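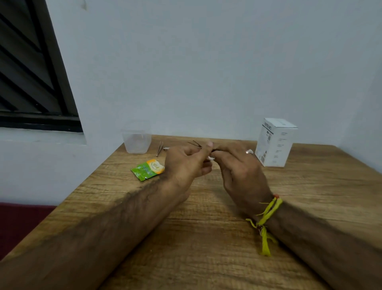
Kobori is a free labeling tool for first-person video of hand work, released in November along with a paper from Huiling Shi's group at Stesmont. The paper makes one main claim: a robot policy learns small tabletop tasks better when each clip is split at the moment the grip changes than when it is split by the clock. I tried the tool on our own recordings and then trained with the result.

Setup took an afternoon. The installer wants an older graphics driver than we run, and the manual skips that. After that it loaded 245 of our clips without trouble. All of them show two bare hands working at a table with small metal tools, scraps of paper and packaging lying nearby. 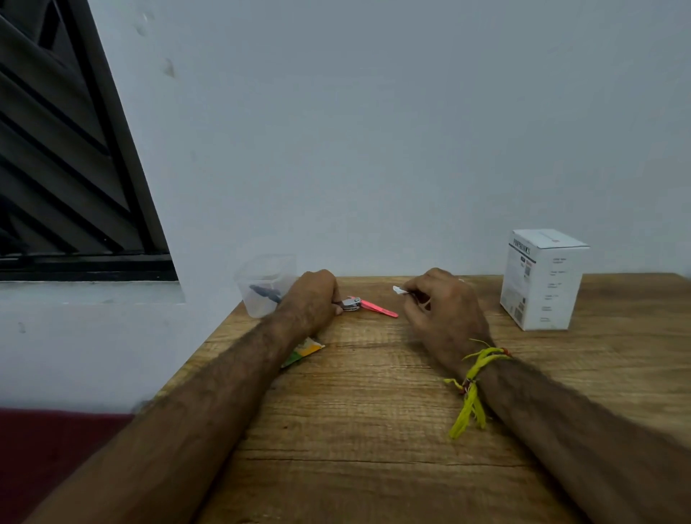

The grip detector is the best part. It marks a change when the fingers close or open, and I corrected far fewer marks than I expected. It does worst when one hand covers the other, and thin tools held at the fingertips are sometimes missed. You can fix a mark by dragging it, but there is no undo.

For training I used 200 clips and kept the rest for testing. Our arm picked up tweezers more reliably with the grip splits than with fixed ones. The gain was smaller than the paper reports, and I saw none on folding paper. Prostero, which we used before, has a better export screen and handles long recordings well. Kobori slows down past 600 frames.

I would use it again for short clips. Score: 7 out of 9 on our usual sheet.

Contact | © Hullmont Lab Notes | Back to top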